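# Tray Sorting Project, Bench Notes and Gallery

Final-year group project, Delent College robotics option. Page last edited March 13, 2024.
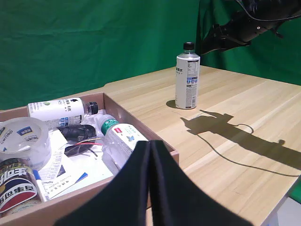

The task set for the group is bin clearing on a small scale: take mixed household and workshop items out of a shallow cardboard tray one at a time, and stand or lay each one on the open part of the table. An operator drives the arm for the first stage of the project. The recorded runs are then used to train a controller, which has to repeat the task without help at the July assessment.

There is one picture on this page so far. The notes belonging to it are below, grouped by item, and more will be added as each round of runs is finished.

**Standing bottle, black screw cap.** The reference item. A placement is scored as good if the bottle is upright and clear of the tray when the fingers have opened and moved away. A bottle that is upright but touching the tray wall scores half.

**Bottle lying across the back of the tray.** Similar to the standing one, cap to the right. A lying bottle has to be turned through a right angle between pick and place, and most of the lost marks in the first round came from this turn. Operators are now asked to grip nearer the cap end and to finish the turn well above the table.

**Clear water bottle, green cap.** Lies at an angle towards the gripper. Clear plastic is poorly handled by the depth estimate, so the approach is made from the colour view alone and aimed at the label, where there is printing to work from. Grip force is set lower than for the white bottles.

**Roll of packing tape.** Two grips are allowed: across the full width, or one finger through the core. The second is more reliable but slower to line up. Roya Khosravi's runs use the core grip throughout, and they are kept in a separate folder so that the two methods can be trained apart and compared.

**Can with the red, white and dark blue label.** Sits in the near left corner of the tray. The corner leaves little space for the outer finger. The current method is to push the can a short way towards the middle with the fingers closed, then back off, open and grip. The push counts as a separate step in the log.

**Black part with red and white wires.** To be gripped by the body only. Any run in which a wire is pinched is stopped and marked void. The controller has no notion of a wire at present, and the Jafarzadeh method (masking thin shapes out before the grip point is chosen) is being tried as a fix.

**Marker pen, white barrel and blue cap.** The narrowest item on the list. Fingertip alignment matters more here than anywhere else, as a small error at the tips lets the pen roll out sideways. Checked at the start of each session by closing the fingers fully and looking for an even gap.

**Papers and printed cards.** Not scored. They stay in the tray as clutter under and between the other items, and a run is not marked down if a card moves. Lifting one by accident together with an item costs a point.

**Green cloth.** Hung behind the table for all runs. Creases do not affect the masking provided the lighting is even - the one setting that caused trouble was a side lamp placed too low, and it has been dropped.

**Shadows on the table.** The arm and its cable both throw shadows to the right of the standing bottle. Early versions of the detector reported the arm's shadow as a long flat object and tried to plan round it. Training images with varied light direction reduced this, though the thin curve of the cable is still picked up now and then.

## Settings and log

- Runs kept from the first round: 17
- Time limit per item: 2 minutes
- Training images after relabelling: 900
- Target for the second round: around 500 more
- Planner: Ovberg, default settings apart from the approach height
- Logging format: Millau, one file per run, void runs included

Items are put back into the tray by hand between runs, in no fixed order. The tray itself may be turned but must stay on the left half of the table.

## Still to do

Repeat the tape comparison with a second operator. Measure the turn error on the white bottles before and after the change of grip. Add pictures from the second round under the same item headings.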